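Ticket: Nokeo app won't play anything on the tablet
Opened by: Maj-Britt Sandberg
Sat 20 October

Hi all, me again, sorry! The Nokeo app signs in fine on my tablet and I can browse the lot, but the minute I press play I get a black screen and then "Your provider is not supported" (it very much is – I'm with Felness and I pay for the 300 channel bundle!). It's fine on the telly, same login.

So far I've signed out and in again, deleted the app and put it back, and restarted the router. The download stuck at 80 per cent the first time but went through on the second go. Speed test says 100, so I doubt it's my broadband.

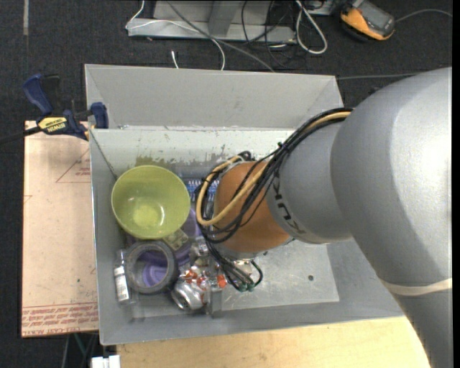 Tarık Altıntaş: Hi Maj-Britt, that message usually means the app is holding on to an old provider link. Could you go to Settings, then My Provider, choose Unlink, and pick Felness again from the list? Please pick the one marked Felness TV, as plain Felness is the old entry and goes away in December.

Well, I'd picked plain Felness, of course I had. Unlinked it, chose the other one, typed the code in and got a whole episode of Gisundale with no black screen! The subtitles have gone back to Swedish, mind you, so I'll open a separate ticket for that.

Status: solved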